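March 2024, disassembly cell, notes

Target for the month was 400 usable episodes of the drive bay task. Writing down where we are before the cell gets torn up for the next fixture, so whoever picks this up in April doesn't have to dig through the chat log.

Total on disk is 1,142 episodes across all tasks. That number includes everything: RAM pulls, cable unplugs, the early drive bay runs with the old gripper fingers, and a pile of half-episodes where the operator hit stop in the first few seconds. After the filter script and a pass by eye, 365 of the drive bay episodes are worth keeping. So we are short. Most of the loss is from two things, both fixable.

**1. Start pose drift.** The follower arm was supposed to return to the same rest pose between episodes. It did, as far as the joint angles go, but the tower was being set down by hand and ended up a little different each time, then nudged back toward the "usual" spot by whoever was running. The result is that the early episodes are all clustered in one place with a tail of odd ones. A policy trained on that learned to go to the usual spot. When we shifted the case a small amount at test time it went down next to the latch and closed on air.

What we do now: the tower goes down on its side with the panel off, and its position is picked before the operator sits down. The reset script draws an offset and a rotation and prints them. Move the case to match, don't correct it afterward. If the offset puts the bay out of reach, redraw and write down that you redrew.

**2. Operators pausing over the latch.** Depth is hard to judge from the side view, so people stop above the bay, look at the wrist view, look back, and then go in. The pauses are all different lengths. The model picks them up, and on two of the test runs it hovered and never committed. I don't want to trim the pauses out in post because the image timestamps and the joint log go out of step and we get a jump in the motion. Better to practice first and record second.

New rule is 30 unrecorded practice pulls before anyone's episodes go into the main set. It sounds like a lot. It takes most of a morning, and the drop in thrown-out runs more than pays for it.
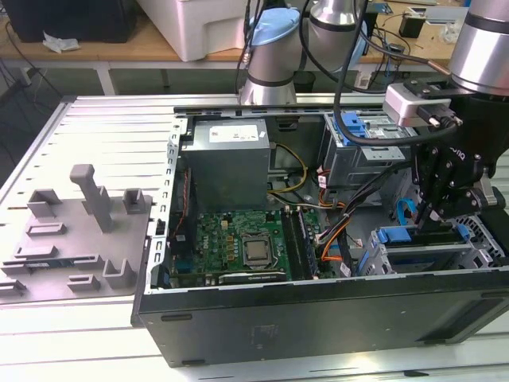 The wrist camera cable still needs a proper route. When the wrist turns far enough to line the fingers up with the lower bay, the slack gets long, and if it droops it can end up in the fixed camera's view of the work. I tried a strap on the wrist and it pulled at the connector near the end of travel. Next try is a clip farther up the arm with a longer service loop. Until then, check the connector is seated at the start of each block. We lost a whole block to a loose one and didn't notice until playback, where the wrist stream was the same image all the way through.

Added a check for that. The recorder now compares wrist images a second apart and beeps if they match while the joints are moving. It has false alarms on slow approaches. Leave it on anyway.

**Labels.** We agreed on four outcome tags and then drifted. Writing them out again:

- `clean` — latch gripped on first close, released, fingers clear of the case at the end
- `retry` — same result, but with one or more extra closes
- `slip` — latch gripped and lost, not released by the end
- `abort` — operator stopped for any reason

Keep the retries. I know the first plan was to train only on clean ones, but the Timen set was built that way and the model from it had no idea what to do after a missed grip. It would open, sit there, and drift. With retries mixed in, it goes back up and tries again. Slips are stored but left out of training for now. Aborts need a short note. "Bad" is not a note.

**Case variety.** Nearly everything so far is black towers with blue plastic drive parts. That color is a gift to the vision side and I don't trust it. Someone should find out whether the policy is finding the latch or just finding blue. Easiest test is to put a strip of gray tape over the plastic and run the current checkpoint without retraining. If it falls apart, we need other cases before we need more episodes of this one.

Plodska has a pallet of mixed office machines waiting for recycling and said we can take what we like as long as they come back complete, screws included. I asked for a spread of brands and for at least a few with metal latches or plain screws on the cage. Liepiņa has the cart. Drivis wants its own two loaner cases back first, so those should be closed up and returned before the new ones come in.

**Cable clutter.** Open question. On some runs I tied the loose power leads back so the bay was easy to reach, and on others I left them where they fell. I didn't log which. That was a mistake, and it can only be recovered by looking at the first image of every episode. From now on there is a `leads` field in the episode header, tied or loose. Please fill it in. My own view is that loose should be the default, as the real machines won't come tidied.

To do before the next block:

- [ ] gray tape test on the current checkpoint
- [ ] cable clip on the upper arm, full range of wrist motion, log any tugging
- [ ] backfill `leads` on the kept episodes
- [ ] recheck fixed camera calibration, last one predates the bracket change
- [ ] re-tag the early `retry` runs that were saved as `clean`
- [ ] spare finger pads, the current pair is wearing on the inside edge

Checkpoint for the tape test is the one in the shared folder ending in `_bay_c`. The `_bay_d` one was trained with slips in by accident, so don't use it.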